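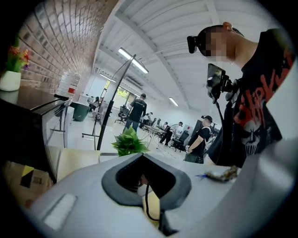
skull shirt, dripping red letters. approved.

2026-10-21

Quick one, bus in a bit. Slept badly again. Kept replaying the thing at dinner where I said "you too" to the waiter when he told me to enjoy my meal. That was in March!! Why is it still in there.

Anyway. Trying the thing from the book (the Hollmann one, blue cover, borrowed and overdue). You write down what you think people thought of you, then what they said out loud. Two columns. Mine from yesterday:

Thought: they all noticed I went quiet at lunch.
Said: "do you want the last dumpling"

Thought: my laugh was too loud on the call.
Said: nothing. Call went on. Somebody had a dog barking.

Thought: I talk too much about Judania.
Said: "wait, go back, what happend to the ferry"

So that last one is kind of the opposite of what I had in my head. Hm.

Judania chapter is up to 321 pages in the notebook btw. Should probably stop drawing the harbor and write the ending. Don't want to. Like the harbor.

Later. On the bus, bumpy, sorry future me for the handwriting. Gultport line was late so stood at the stop next to a woman with the same bag as mine. Same color even. Wanted to say something. Rehearsed it. "Good bag." Practiced it so long the bus came. This is what I mean about the shyness, it isn't that I have nothing to say, I have it all lined up and then the door opens.

Goal for the week was 5 small talks with people I don't know. Have done 2. The pharmacy guy (weather) and a kid who asked if my shoes were fast. Told him medium. Counting it.

Nuslow app says my "calm score" is 82. Yesterday, when I felt fine, it was lower. No idea what it's measuring. Thinking of deleting it, checking it makes me jumpy. Will give it to the end of the month, I paid for it after all.

Evening. Ok so. Went to the quiz thing. Nearly turned around at the door, did one lap of the block, went in. Sat at the end. Knew the one about eels. Said it too quietly, then said it again louder and we got the point. Someone clapped me on the back and I spilled some water, not much.

Left early but not FIRST, two people went before me. Walked home the long way by the canal. Felt ok. Bit buzzy, face hot, already going over the eel moment looking for what was wrong with it. Couldn't find much. Maybe I said "technically" too many times.

Column for tonight:

Thought: who invited this one.
Said: "same time next week?"

Said yes before I could think. Need to put it in the calender. Also return the book, buy oats, call the dentist (call, not email, ugh).

Bed. Lamp's flickering again.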